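Iltness Notebook
Home Archive Parts Bin About
8th August
Three hundred bowls

My job title this month is teacher. My pupil is a neural network with the manners of a toddler and none of the charm, and the curriculum is tableware. Put the pink bowl on the turquoise tray. Again. Again, but start from over there this time.

All of it happens in simulation, on a computer under my desk that heats the room better than the radiator does. I drive the arms with a pair of secondhand controllers I bought off Siu-ming Hsueh in February, and every run I don't ruin gets saved as an example. The target was 300 keepers. I have 315, out of 482 attempts, which tells you what you need to know about my hands.

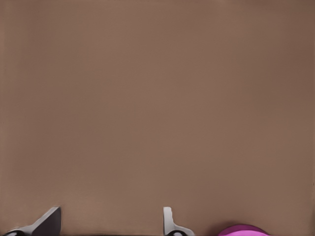

The wrist views are the ones I dread reviewing. You spend an evening scrubbing through brown tabletop, looking for the moment you twitched. I used to delete any run with a twitch in it. Tamsin Kasprzak talked me out of that over a very long lunch. Her view is that if I only keep the pretty ones, the policy never learns what to do when it's a bit off, and it will be a bit off all day long. So now I keep the wobbly approaches as long as I recover from them, and throw out the ones where I knock the bowl over and swear.

I also shuffle the layout between runs. My first batch had the tray in the same spot every time, and the policy I trained on it was brilliant. It was also reaching for that spot whether or not there was a tray in it. Two days of work, one very confident idiot.

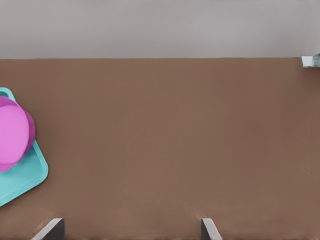

Anyway, the other thing I've had to fix is my own laziness. By attempt fifty or so I had a groove: same swoop, same pause, same hand. The network copies a groove beautifully. I've started making myself begin from awkward poses, arm too high, wrist turned the wrong way, and the examples got uglier and the policy got better. I sent both versions to Noemi Ruiz-Ortega, who wrote back "the ugly one" and nothing else.

Pauses are the other plague. If I stop to drink coffee mid-run, I have recorded a lesson in stopping. The trimming script (I call it Clakcombe, don't ask) cuts the dead time at both ends but not in the middle, so the coffee now lives on a shelf across the room.

A couple of you wrote in after the last post, and this one came up more than once.
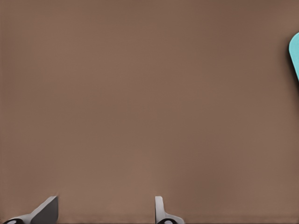 Why not have a script generate the examples, if it's all simulated anyway?

I tried. A script does the same thing perfectly every time, and the policy fell apart as soon as it drifted off the scripted path. I may still mix some in, with noise added, once I have a baseline from the hand-driven set.

Next up is the training run on all 315, probably overnight, with the window open.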